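标题:又一个不参加排名的,大家怎么看(Lodar 排名 / Giltmont 退出)
版块:择校与申请
发表于 2020年8月29日

楼主:半斤墨水
Giltmont 学院昨天在官网挂了个通知,说从今年起不再向 Lodar 大学排名提交数据。理由写了三段,大意是排名的指标“不能反映学院的教学理念”,还说要把精力放回学生身上。我表弟明年申请,名单上就有它,全家现在在争论这算好消息还是坏消息。我个人持保留态度,想听听懂的人怎么说。

2楼:冷板凳常客
先看它去年排第几。
我查了,577。前年还在它自己的招生册封面上印着名次呢。掉下来以后忽然发现指标不反映教学理念了,这个时间点很难让人不多想。

3楼:Zein自习室
楼上这个逻辑我不完全同意。名次好的时候退出别人说你作秀,名次差的时候退出别人说你输不起,那什么时候退出才算合适?

4楼:冷板凳常客
回3楼:名次好的时候退出,我会信它一半。现在我一点都不信。
而且通知里根本没说以后公不公开数据。不交给 Lodar 可以,那你自己把班级规模、毕业率、就业去向挂出来啊。我翻了它官网一下午,就业那一页最后更新还停在四月,点进去是一张宣传海报。

5楼:南门豆浆
我在里面读过两年,说几句。
教学没有大家想的那么差,工科那边的老师挺负责,小班课是真的小班。问题在行政。每年到交排名数据那阵子,院里就发问卷催我们填“满意度”,辅导员在群里一遍遍提醒,说填得好对大家的文凭都有好处。这种事我遇到过两次。所以要说以后不折腾这个了,在校生应该是高兴的。

6楼:半斤墨水
回5楼:谢谢,这个有用。小班课具体多小?招生册上写的是20人以内。

7楼:南门豆浆
专业课差不多是这样,基础课没这回事。高数是大教室,坐得满满的,我那一级点名要点到145号。招生册没撒谎,它只写了“专业课程”四个字,字号比较小。

8楼:冷板凳常客
看到没有,“字号比较小”。

9楼:老秤砣
我说个不太受欢迎的看法。排名这东西本身就不值得这么认真。Lodar 的算法里“学术声誉”占一大块,怎么来的?给各校的人发问卷,让他们给别的学校打分。你让一个人给几百所学校打分,他认识几所?剩下的不就是照着去年的榜单填吗。去年高的今年还高,然后大家说你看这个榜多稳定。
我以前帮系里填过一回。单子发下来,我认得的不到一半,领导说不认得的填中间那档就行。从那以后我看榜单的心情就变了。

10楼:Zein自习室
同意9楼。另外它每年都要微调权重,今年加个“国际化”,明年加个“可持续”。学校没变,名次上下跳,媒体就有标题可写了。去年有所学校一年升了50位,校长接受采访讲了半天改革成果,我对着两年的分项看,最大的变化就是国际化那一项的权重。
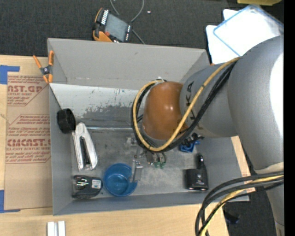

再说退出的事。退出以后榜单里它也不会消失,Lodar 的说明里写得很清楚,不交数据的学校会用公开资料估一个。估出来一般不会好看。所以 Giltmont 这么干,短期名次只会更差,要说它是为了面子,我觉得也说不太通。

11楼:冷板凳常客
怎么说不通?以后名次再差都可以说“那是他们瞎估的,我们没参加”。这个台阶多舒服。

12楼:Zein自习室
……好吧,这一条我没法反驳。

13楼:hussam_n
大家好,我叫 Hussam Nseir,中文一般,写得不好请原谅。我是国际学生,在别的城市读硕士。
我想说一个大家没有提的事情。对我们来说排名很实际。我的国家有一个奖学金,规定学校必须在某一个名单的前多少名才可以申请。学校说退出就退出,在读的学生怎么办?奖学金每年要重新审查的。Giltmont 有国际学生,通知里有没有一句话是写给他们的?我看了两遍,没有找到。

14楼:半斤墨水
回13楼:我刚才又看了一遍,确实没有。这个角度我完全没想到。

15楼:老秤砣
回13楼:这个我得收回一点前面的话。我说排名不值得认真,是站在不靠它吃饭的人的角度。落户、奖学金、单位筛简历,都在用它,学生没得选。
不过这笔账该算在那些拿榜单当门槛的单位头上。他们省事,后果让学生担。

16楼:冷板凳常客
都有份。单位懒,榜单赚钱,学校挑对自己有利的时候讲理念。别急着给谁开脱。

17楼:蓝皮练习册
有没有人注意到通知最后一段?说“将与 Plirkero 合作建立更全面的评价体系”。Plirkero 是干什么的?我搜了一下,是一家做教育咨询的公司,业务第一条就是“院校品牌提升”。
所以是不给别人打分了,花钱请人来给自己打分?

18楼:冷板凳常客
谢谢楼上,我居然漏了这段。全楼最有价值的发言。

19楼:南门豆浆
Plirkero 我有印象!我们那会儿的满意度问卷页脚就印着这个名字。那合作可不是新的了。

20楼:Zein自习室
回19楼:有截图吗?不是不信你,这种说法没有凭据最好别传,到时候被人转出去就变成“在校生爆料”了。

21楼:南门豆浆
没有,都毕业了谁还留问卷。就当我记忆不可靠吧,但我自己是比较确定的。

22楼:老秤砣
20楼提醒得对。问卷外包给公司做也很常见,单凭这一点说明不了什么。要看的是新的“评价体系”原始数据公不公开,问卷是谁设计的,结果不好看的时候发不发。三条里能做到一条我就给它鼓掌。

23楼:小满妈
路过的家长问一句,那到底还能不能报?看了半天没看明白。孩子分数刚好在那一档。

24楼:老秤砣
回23楼:看专业。别看学校总名次,去问这个专业最近两届毕业生去了哪儿,直接打电话问系里,不要问招生办。系里答得上来,可以考虑。答不上来或者让你看海报,就往后放放。

25楼:南门豆浆
回23楼:工科可以,商科我劝您多打听。别的专业我不熟,不乱说。最好挑个上课的日子自己去走一趟,开放日那天看到的老师平时不一定带课。

26楼:小满妈
谢谢两位,孩子想学的就是工科,回头我让他自己打电话,也该锻炼锻炼了。

27楼:hussam_n
我给学院国际处写了邮件,问奖学金审查的问题。自动回复说七个工作日内答复。有消息我回来写。

28楼:冷板凳常客
回27楼:等你。我猜回信会让你“关注后续通知”。

29楼:半斤墨水
汇报一下家里的情况:表弟决定名单上保留,但从第二位挪到第四位。舅舅不同意,他认为退出排名说明学校有骨气,应该往前挪。两个人还在吵。
另外我把就业那一页的链接发给招生办了,问什么时候更新,目前没人理我。

30楼:蓝皮练习册
回29楼:你舅舅看过通知最后一段没有?

31楼:半斤墨水
没有,我这就转给他。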